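Workshop Tips: Choosing and Checking Gripper Fingers for a Small Bench Arm

Most trouble with a small arm comes from the fingers. These notes come from comparing two finger sets, the stock Hondus pair and the Pladmont narrow-tip pair, on the same arm and the same Mao controller. Firdevs Öztürkmen ran the tests and kept the log: 1,276 grasps in all, 60 per session.

1. Wipe the work surface first
A speck of grit under a thin part changes the height of the edge. Wipe with a dry cloth, then look across the top from a low angle.

2. Match the tip to the part
Wide pads are better for blocks, bottles and anything with two straight sides. Narrow tips are better for thin edges and for reaching between parts that sit close together. In our log the wide pads slipped less on boxes. The narrow tips won easily on washers and lids.

3. Set the opening before you lower the arm
Open the fingers a little wider than the part and stop there. Fully open fingers knock over whatever is next to it. With a wide, flat disc, don't try to span it. Bring it to the edge of the work surface so that part of the rim hangs over, and pinch the rim from above and below.

4. Check the view from the wrist camera
Both fingertips should be in view when the gripper is open, with clear surface between them. If one tip is hidden, move the camera bracket before you change anything in the software. Narrow black fingers on a white top are easy to pick out, even when the video is blocky.
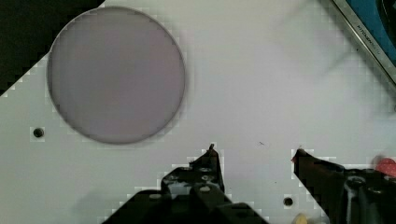 5. Tighten the finger screws
Do this every Monday, or every 600 cycles if the arm is busy. Snug is enough. Vaughan Henare stripped two on the Pladmont set by using a long-handled key.

6. Change one thing at a time
Swap the fingers or swap the controller, never both in one session. We tried a Flusus controller in September along with new pads and had to throw out the whole day's numbers.

7. Slow down the last stretch
Run the approach at normal speed, then drop to 5 percent just before contact. Keep the same setting for every finger set you compare, and write it at the top of the log sheet.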